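The road at Nallholm: surface, markings and walls

Rachid Ashour has looked after the Nallholm road since July. The length in his charge runs from the Clesari turning to the old Shawky farm, 68 chains on the original drawings, and he still works in chains when he reads from them.

The present surface was laid by Dritell in two passes. "It is plain asphalt," he says. "Sound base, decent fall to the verges. I have no quarrel with the surface." His quarrel is with the paint. The lane marking was specified for a road with a quarter of the traffic, and he wants it relaid before anything else is done. 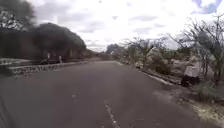 The Nallholm road, with the rubble wall on the left and worn lane marking.

The wall is a separate budget. Ashour inspects it on foot, in lengths of 20 yards, and notes movement at the base before he looks at the top. "A stone off the top is an hour's work. A bulge lower down means taking that length to the ground – and then you have to find where the water is getting in."

Trees come into it as well. Roots lift the footing, and shade keeps the wall damp on the road side. He has asked for four trees to be surveyed and has no wish to fell any of them.

On the dry verge opposite he is brief. "Cut it once, late, and leave it alone. The drainage is under there and I don't want a machine on it twice."

The marking is priced. The wall survey goes in next.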